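4. Match day set-up: entering your squad and running the live score

Right, you've got Rudow installed and your club's colours loaded (if you haven't, go back to section 3, I'll wait). This part covers what I do before kick-off every week for the Endon women's side, and it's the bit I get the most emails about. Give yourself a good 20 minutes the first time. After that it's a lot quicker, because last week's squad carries over.

Before you start, have your team sheet in front of you and plug the tablet in. The live page chews through battery, and I once lost the second half of a cup tie against Khoury Rovers that way. We won, too!

4.1 Building the match

1. Open Rudow and tap Fixtures, then New Match.

2. Pick your competition. If it's a friendly, choose Friendly even if you're wearing league kit, or the goals will end up in your league scoring table. Ayuba Antwi is still annoyed with me about a pre-season hat-trick I had to take off him.

3. Type in the opposition. Clubs you've played before will pop up after a couple of letters. Check the age group as well as the name!

4. Set the half length. It defaults to 45 minutes, so change it for juniors.

5. Tap Squad and tick your starting eleven, then your bench. Drag the goalkeeper to the top row. The app won't let you save without one.

6. Hit Save Draft. You can still edit everything until you tap Kick Off.

Note: Shirt numbers go up to 189. I've no idea who needs that, but there it is. If two players have the same number the row turns orange, and you'll have to fix one of them before you can go on.

4.2 During the game

1. Tap Kick Off when the whistle goes. If you're late, hold the clock down and wind it back.

2. For a goal, tap the scorer, then Goal, then the player who set it up. No assist? Tap Skip. Own goals live under the other team's name, which catches everybody out the first time.

3. For a substitution, tap the player coming off first, then the one coming on.

4. At half-time, tap Pause. Don't tap End, whatever you do.

Caution: End locks the result and sends it to everyone following your club page. You get 2 minutes to undo it. After that you'll need your club admin to reopen the match (ours is Araba Opoku, and she's very patient, but she does have a life).

4.3 Choosing a background for the score page

You can leave the plain green one, or swap it for something that suits your club. Go to Settings, then Score Page, then Background. The preview shows how it looks behind the score before you commit.
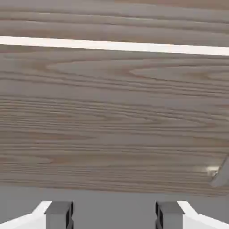 Weathered wood grain with a thin white stripe.

I'd stick with muted colours, so people can read the score on their phones on a sunny afternoon. If you upload your own, keep the club badge away from the middle, where the numbers sit.

4.4 If the score isn't updating

Check your signal first. Idside's ground is a shocker for this, down in the dip behind the trees. Rudow keeps every goal and card on the tablet and sends the lot when you're back online, so keep scoring as normal and leave the app open. Once the little cloud in the corner goes solid, you're up to date.

Section 5 covers player stats and the end-of-season report.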